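Speaker notes – Learning Two-Arm Placement From Demonstration
Presenters: Emmanuel Mutiso and Ming-te Kong, Hetell Laboratory
February program review, morning session. Mutiso presents the first part and Kong takes over at the results.

Opening
Good morning. On behalf of the Hetell Laboratory, I would like to thank the review panel for its time. Our subject today is Prukine, a method for teaching a two-arm system to finish a tabletop task when the layout changes from one trial to the next. The task is a simple one. A paper cup, a pen and a marker are on a table, and both writing tools must end up in the cup.

Slide 2 – The task and the workspace
The objects are placed by hand before each trial, and their positions and angles are varied. The policy is given the camera views and the joint readings of both arms. It is given no object coordinates and no fixed order of work. 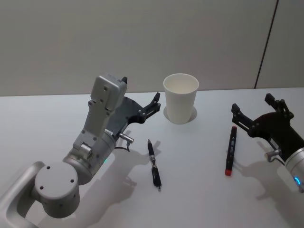 Figure 1. Pen and red-capped marker on the table, with the cup standing behind them.

Please draw the panel's attention to the division of labor. The left arm is closer to the pen and the right arm is closer to the marker. In our earlier system, Hornasard, that division was written in by hand. Prukine learns it from the demonstrations. (Pause here for questions on the earlier system, but keep them short.)

Slide 3 – Training data
The policy was trained on 233 demonstrations, all recorded at the same table by 2 operators. Operators were asked to work at a normal pace and to leave small corrections in the recording. We removed 7 demonstrations from the original set after a fault in the time stamps was found, and the figure of 233 is the number that remained.

Slide 4 – The method
Each demonstration is divided into stages at the points where a hand closes or opens. The policy predicts the current stage together with the next short section of motion for both arms. When the predicted stage does not agree with the hand readings, the system plans again from its present position – it does not return to the start.

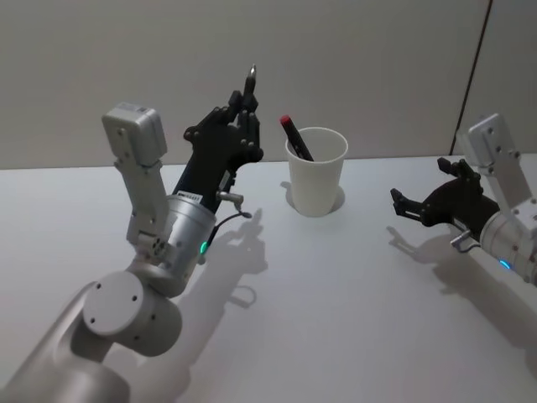

Figure 2. Marker in the cup; pen-like object held upright in the left hand.

A state such as the one in Figure 2 is useful for explaining the stage labels. One tool is in the cup and another is between the fingertips, so the label must record the status of each tool separately. A single count of finished steps would lose that information. Dr. Ho's comment at the last review led us to this change, and it should be credited here.

Slide 5 – Results (Kong)
Kong to begin. Prukine completed more trials than Hornasard under every layout we tested. The gain was largest when the tools lay at steep angles to the table edge. The full table is in the handout and should not be read aloud.

The main remaining difficulty concerns the cup. It is light, and contact from a hand or from a tool can move it. We have therefore added cup handling to the set of states under study.
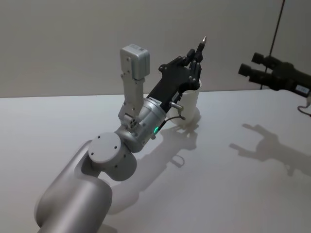 Figure 3. Cup held in the left hand, slightly above the tabletop.

If asked, explain that grip force is limited in software and that the limit was the same for all trials. Paper cups vary in stiffness, and we have not yet tested other cup types.

Slide 6 – Next steps
We request the panel's approval for 2 further studies. The first would repeat the present trials with new tools that do not appear in the training data. The second would move the trained policy to the bench at Ho without new demonstrations.

Close by thanking the operators and the bench staff. Questions on hardware go to Mutiso, and questions on training go to Kong.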